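3.2 Drying time and the choice of container

The second part of the study looked at what households do with damp clothing between the washer and the line. Much of the earlier work on indoor drying deals with the room: its size, its heating, and how often a window is opened. Less has been written on the hours that laundry spends in a pile, although these hours add moisture to the home and often decide whether a load has to be washed again.

We asked 300 households in Heddale and Leone to keep a laundry diary for 6 weeks, ending in December. For each load, the diary recorded the time the wash ended, the time the clothes were hung, and where they were kept in the meantime. Households also noted any load that smelled stale and was rewashed. Those that owned a tumble dryer were left in the sample but are treated separately in Section 4.

Waiting times were longer than we had expected. The median wait between the end of the wash and hanging was 32 minutes on days when an adult was at home, and much longer when a wash was started before work. In Leone, where most of the homes are apartments with a shared drying room, many loads waited until the room was free. Diary notes from Heddale more often mention rain.

Containers fell into three groups: closed hampers, fabric bags, and plastic baskets with openings in the walls (Figure 6). Loads kept in closed hampers were rewashed most often. The difference between bags and open baskets was small and disappeared once we allowed for load size. Heavy items — towels and jeans above all — were rewashed more than light ones in every kind of container.

We had also planned to compare baskets by the share of wall area left open. This was dropped, as too few households could give the model they owned. Of those that did, 11 named the Zudby tall basket and the rest named a mix of store brands. The humidity loggers supplied by Pritari were placed in the room and not in the container, so they cannot settle the question either.

Figure 6. Openings in the wall of a white plastic laundry basket, close view. The openings are oval and set in columns, with solid plastic between them.

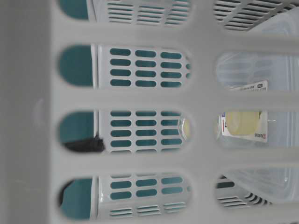
3.3 Room humidity during drying

Logger readings were taken at the same height in every home, away from radiators and outside walls. Readings from the first day were discarded to let the loggers settle.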